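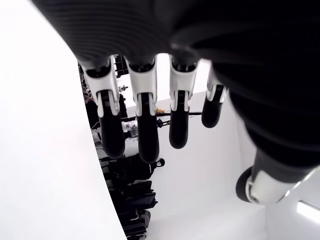
Pondport Shared Workshop – Evening Course in Robot Building
Handout 2: Wrist view and first grasps
Notes by Manju Rawat, revised 7 June 2023

2.1 Scope
This handout covers the hand and wrist of the Upadhyay build. Arm wiring was covered in Handout 1. Bring your own copy of the joint table.

2.2 Zero pose
Before power is applied, all four fingers are extended by hand and the thumb is set out to the side. Run the zero routine once per hand. The routine stores one offset per joint, and any offset over 100 counts is rejected. A rejected joint usually means a horn mounted one spline off. Remove it, turn it back one spline and repeat.

Fingers are numbered from the index side. The thumb has its own table and is not part of the numbering.

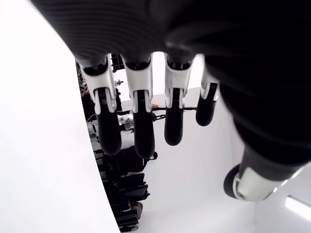
Offsets drift as the tendons bed in. Repeat the zero routine after the first 500 closing cycles, then once a month. Brijesh Saxena keeps the log for both hands; write the old value next to the new one.

2.3 Approach
The wrist comes down over the object with the fingers pointing at the table. Stop with clearance under the longest finger, then close. Closing speed for the course is fixed at 17 percent. Do not raise it in the Drarnora config file – the current limit is tuned for that value.

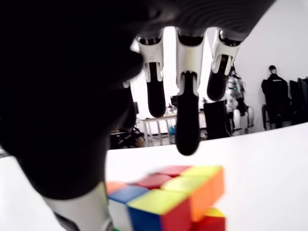

Thumb first, then fingers 1 and 2, then the rest. If the thumb arrives late the object rolls away from the palm, and the grasp has to be restarted from the approach height.

2.4 Pick and place
The task for this unit is a single transfer with one arm while the other holds still.
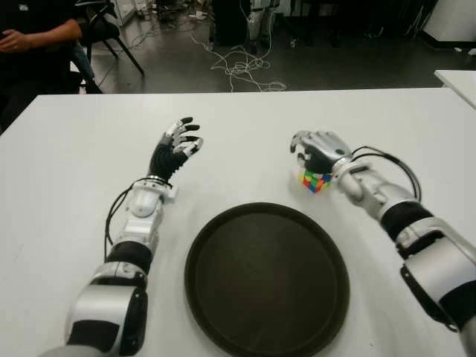
Both arms run from one Zusov controller, so the idle arm still needs a hold command. Without it the wrist sags over some 2 minutes. Park the idle hand open and clear of the target, as the left one is, to the left of the round tray, with the right hand closed over the cube. Leave slack in the cable loop at each wrist.

2.5 To hand in
Joint table for one hand, before and after zeroing. A list of failed grasps with the closing order used. Calibration files from April are not accepted.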